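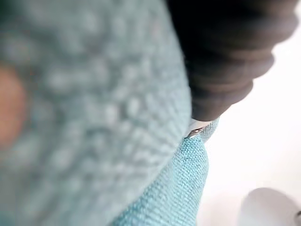 Teal weave up close, with something dark and folded wedged against it.

I have a soft spot for nubby teal fabric, and if you've been reading my tips for a while you already know it's all over my house (two chairs, a throw, a pile of cushion covers I keep meaning to hem). It hides a lot, it looks cheerful in winter, and it collects crumbs like it's being paid to. So let's talk about looking after it!

First thing - vacuum before you do anything wet. I use the little brush head and go along the rows, then across them. My friend Kristine Ambrosio does hers with a dry rubber glove, just dragging her hand toward her, and I have to admit it picks up hair better than my vacuum does. Do the creases too. Pull them open with one hand while you clean with the other, and go slowly, as that's where the hairpins and popcorn live.

For spots I mix 2 cups of cool water with a small squirt of plain dish soap, whisk it up, and use only the foam. Dab it on with a white cloth (I once used a red one and I'm still not over it). Work from the outside of the spot in, then dab again with clean water and press with a towel. Please don't scrub a loose weave, you'll get fuzz and the fuzz stays. And try it somewhere hidden first, especially if there's no care label.

Snags! Never cut the loop. Push it through to the back with a blunt needle or a fine crochet hook, then give the cloth a gentle tug both ways so the threads settle. I fixed 7 of them on one cushion last May after my nephew's belt buckle got at it, and I can't find them now.

If you're folding a heavy throw for the closet, roll it loosely instead and put it on top of the pile. Hard folds leave lines that take ages to drop out. Mine usually come out with a bit of steam, holding the iron a good inch above the fabric. And keep dark things away from light ones until you've washed them a couple of times - new brown and black knits can rub off on anything pale they're pressed against.

Tanvir Mollah wrote in to ask if he can machine wash his cushion covers. If the label says yes, then cold, inside out, zippers closed, and dry them flat. Put them back on while they're the tiniest bit damp at the seams only if your inserts can breathe, otherwise wait till morning.

Next time I'm doing curtain hems, so dig out your pins.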